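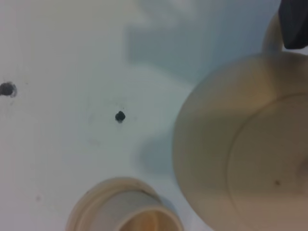 Do you need to book ahead for the open day at the Fitzgerald pottery?

Booking is only needed for the workshop tour, and the shop and the tea room are open to anyone who walks in. The tour places are free but they go early, so reserve by phone the week before if you can.

I went in September with Hidayah Kwok, who wanted a teapot and had already read everything on the pottery's website. I went mostly for the tour. The pottery is on the edge of Stamton, past the feed store, in a long brick building with the kiln shed behind it. We took the 499 bus from the train station, and it stops across the road. If you drive, the lot is gravel and fills up before lunch. There is more parking at the school down the hill.

The doors open at 10. We were a few minutes early and waited outside with people who had brought broken plates to ask about replacements. One woman had a gravy boat wrapped in a bath towel. The pottery keeps a shelf of old patterns for this and will look through it for you on open days, but you should bring the piece or at least a picture of the mark on the bottom.

The workshop tour

Our guide was Parveen Munshi, who runs the glazing room. She started us at the clay store, which is cold and smells like a basement, and then took us through in the order the ware goes: casting, trimming, first firing, glazing, second firing, sorting. The tour lasted just under an hour. You can ask questions at any point, and people did.

Casting takes up the biggest room. Cups and pots are made by pouring liquid clay into plaster molds, letting it sit until a wall builds up, and tipping out the rest. Handles and spouts are cast on their own and stuck on afterward with more of the same liquid clay. Parveen said spouts cause the most trouble. If the tip is a little too thick the tea runs back down the outside of the pot, and there is no fixing that after firing. They test one pot from each batch with water before the rest go on.

The pottery turns out 3000 pieces a month, which sounded like a lot until we saw how many of those are saucers. Saucers are pressed on a machine near the back wall, and they warp if they dry too fast, so they sit in covered racks for days. I had never given much thought to saucers. They have to be flat enough not to rock but with enough of a well to hold the cup in place when you carry it.

The glazing room was closed off behind a rope for the dust, but we could watch from the doorway. Most of what was on the racks that day was white or gray going in. The color comes up in the kiln. Two test boards hung by the door with small tiles wired to them, and Parveen pointed out how one cream glaze had come out close to yellow on one tile and nearly white on another. They were from the same bucket. The difference was where they had been standing in the kiln.

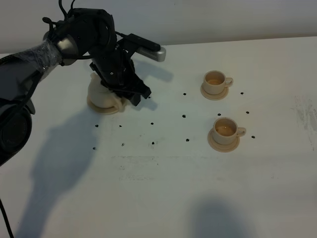 That variation was a sore point for Hidayah, who wants everything in a set to match. Parveen's answer was that they sort each kiln load by eye and box similar shades together, and that you can ask the shop to open a second box and swap a cup. I thought that was fair. Hidayah asked whether the saucers could be swapped too, and they can.

The last stop is the sorting table. Anything with a pinhole, a speck or a rough foot goes to seconds. Pieces with cracks are thrown out. Parveen ran a thumbnail around a few rims to show how she finds a chip too small to see, and passed a cup around so we could try it. I couldn't feel anything, and then on the second try I could.

The cream tea set

The set we had come for is called Ikthorpe, after the village where the first owner lived. It is a plain round teapot with a domed lid and a short spout, plus cups and saucers in the same cream color. There is no pattern and no gold line. It has been in the range longer than anything else they sell, and according to Parveen the only change was to the knob on the lid, which used to be smaller and hard to hold with wet fingers.

You can handle the set in the shop, and I would suggest doing it before you buy. The cup is wider than I had expected and the tea cools faster in it than in a mug. On the other hand you get a good look at the color of the tea. The handle takes one finger comfortably and two if your hands are small. The pot pours cleanly if you commit to it. If you go slowly it dribbles, like most pots I have owned.

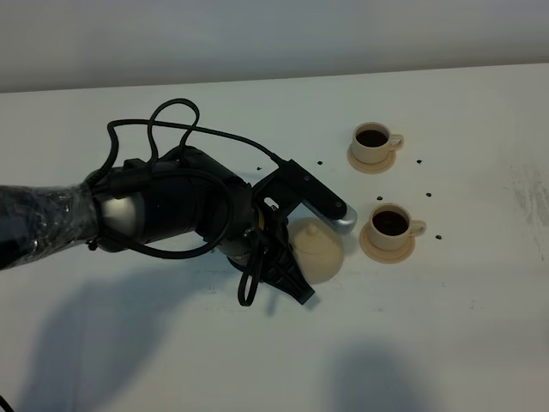 Cream-colored ware on the white tabletop, open day at Fitzgerald.

A cup and saucer together cost $39. The teapot costs more, and the full set for six is the kind of thing people put on a wedding list. Seconds are kept in crates under the stairs and are a good deal cheaper. Hidayah went through two crates and found a teapot with one brown speck near the base – she says she will never see it with the pot on the table. I bought a single cup and saucer from the regular shelf.

The woman at the register packed everything in newspaper and put the saucers on edge in the box. She told us most breakage happens when people stack them flat and then set the bag down hard. Ours got home on the bus in one piece.

There is also a small case of older sets by the shop window, including one with a blue leaf border by a designer named Rastiditz who worked there for a couple of years. None of it is for sale. The labels are brief, and I would have liked dates on them.

The tea room has a few tables and serves tea in the pottery's own cups, with scones until they run out. They had run out. The tea was a plain black blend, brewed for a short time, and came out a light amber. I would have left it in the pot a bit longer. Refills are included if you stay at your table.

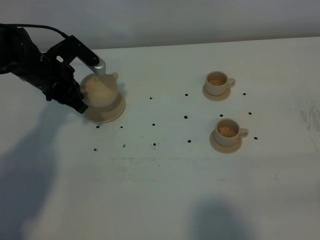
Practical notes

The workshop floor is level, but there are two steps up to the shop and the ramp is around the side by the kiln shed. Ask at the front door and they will unlock it.

Wear shoes you can wipe. The clay dust gets on everything and mine were gray up to the laces.

Children are allowed on the tour if they can stay with the group. A separate table in the yard has clay for them to use, but pieces made there are not fired.

Cards are accepted in the shop. The tea room was cash only when we went.

The last tour leaves at 3 p.m. and the shop stays open for an hour after that. The return bus is every half hour from the same side as the pottery.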